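The arm gets a better chair than I do

February at Kirkmont, so the heater over the packing benches is doing its one impression, a man clearing his throat before a speech he never gives. I've been meaning to write about the robot for a while. People keep asking me about it at parties, by which I mean my brother-in-law keeps asking me about it.

For anyone new, I pack kits. Wong makes learning sets for preschools, and a set has 25 pieces in it, shapes mostly, plus the laminated card that explains what a hexagon is. The pieces come out of big mixed totes and get sorted into trays, and the trays go down the line to be boxed. I've been there seven years. I can find a yellow heart in a tote of loose shapes with my eyes on the clock, a skill I've never been able to work into conversation anywhere else.

Last fall we were called into the break room and told that Stusport, a company with very nice fleece vests, would be helping us "reimagine the pick." Solange Chan, who runs our side of the floor, read that phrase off the slide in the voice she uses for expired yogurt. Then somebody put up a second slide with a picture of a person smiling at an arm. Marlene asked whether the person in the picture was being kept on. The vest people said it was a stock photo. Marlene said that wasn't what she asked.

To be fair to them, they did answer, eventually. Nobody on the current crew would be let go. Two people who were leaving anyway wouldn't be replaced. I wrote that down on the back of a pick sheet and I still have the pick sheet.

The arm lives in the old returns corner now. They put down a table, ran a fat cable along the wall and taped a yellow line on the floor, and for the first month that line was the most productive thing in the corner. We all walked around it. Kianoush Talebi walked around it even on days when the tape had come up.

Kianoush is the one who ended up working with it, and that surprised everybody, him most of all. He'd been on tote unload, which is the job that eats your back. They gave him a stool, a tablet and a program called Revow that decides what the arm should reach for next. So he now spends a good part of his day setting shapes down, letting the arm have a go, and marking whether it got the right one. Then he moves the shapes and does it again. He says it's like babysitting a very strong toddler with no interest in you. His back is better. He also says he's lonelier, which he told me by the vending machine while pretending to choose between two kinds of pretzels.

That's the part I hadn't figured on. I'd braced for the big thing, the one from the news, where you come in and there's a box on your bench for your mug. What changed instead was the talking. Sorting used to be four of us at one long bench with our hands going and our mouths going, and most of what I know about Cauã Xavier's divorce I learned over green cylinders. Now it's three at the bench, and one of the three is usually being borrowed for something with "validation" in the name. I've been borrowed for it myself. You stand there with a clipboard and write down what a machine did, and it doesn't care for gossip.

Is it any good? Depends on the hour. When Solange did the numbers on the whiteboard for the last meeting, I could fill 70 trays on a decent shift, and hers for the arm was smaller and had an asterisk. The vest people were cheerful about the asterisk. They expect it to go away. Krum Ivanov, who fixes everything in the building including things that don't belong to us, put his own asterisk next to it in red marker and wouldn't say what it meant.

I have seen it do things I respect. It will go for the same shape over and over without sighing, and I can't claim that. It also has no feelings about triangles. I have feelings about triangles. They lie any old way in the tote and they jab you under the nail, and if Wong wants to hand triangles to a machine until the end of time, I will sign whatever they need signed.

What I'd like, if anyone upstairs reads blogs, is to be asked earlier. The first setup had the trays coming in from the left, and every person on our floor could have told you that the forklift comes around from the left. It took Stusport two visits and a dented cart to arrive at the same conclusion. Solange had put it in an email. She forwarded the email again afterward with no text in it at all, just the original, which I thought was elegant.

There's been some pay movement. Kianoush got a bump with his new title, Cell Technician, and the rest of us got a training module and a lanyard. Marlene did the module in one sitting and then asked when the bump came. She's been told spring. She's written that down on a pick sheet too, and I believe she keeps hers in a freezer bag.

Next month it's my turn on the stool. Kianoush has been showing me the ropes on my breaks, starting with how to lay the shapes out so they aren't always in the same neat rows. I'm terrible at it. After all this time my hands want everything squared up and grouped by color, and he keeps reaching past me to mess it up again.
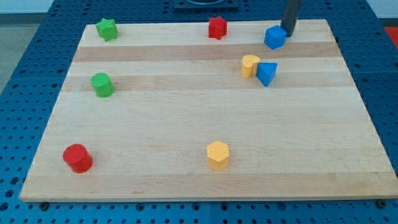 I've asked Krum to look at the stool before then, as it lists to one side. He said he'd put it on the list, under the heater.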